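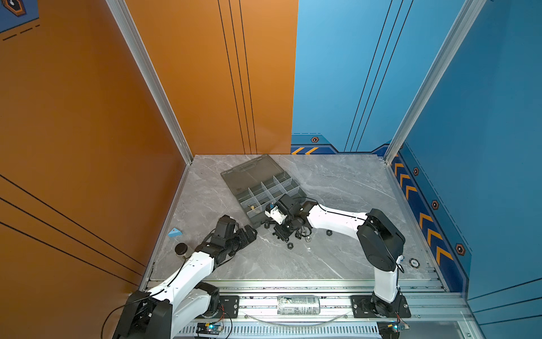
Research > Working Papers > Small Parts Storage

4 min read

3.2 Sorting small parts into divided cases

The second part of the study looked at how people put mixed small parts away in a divided case. We used hinged plastic organizers with a grid of small compartments, of the type shown in Figure 1. Parts were tipped out next to the open case, and the sorter decided which compartment each kind went into. No labels were given.

Figure 1. Open parts organizer with small dark parts near its lower edge.

Over 90 sessions at the Clotusholm and Hunum sites, 3179 parts were put away. Of these, 1865 went into the two rows nearest the sorter. The far rows were mostly filled late, when the near ones had been taken. Tan and Manalastas found the same habit in their earlier work on kitchen drawers, although drawers have no lid to reach past.

In 18 sessions the sorter started with one part alone in a compartment and built the rest of the layout from there. These layouts were changed less often afterward. Sorters who began by grouping parts on the work surface took longer to start but made fewer moves between compartments.

Very small parts were the main source of error. They were hard to lift out of the square compartments once dropped in the wrong one, and several sorters left them where they were. Section 3.3 covers retrieval from the same cases.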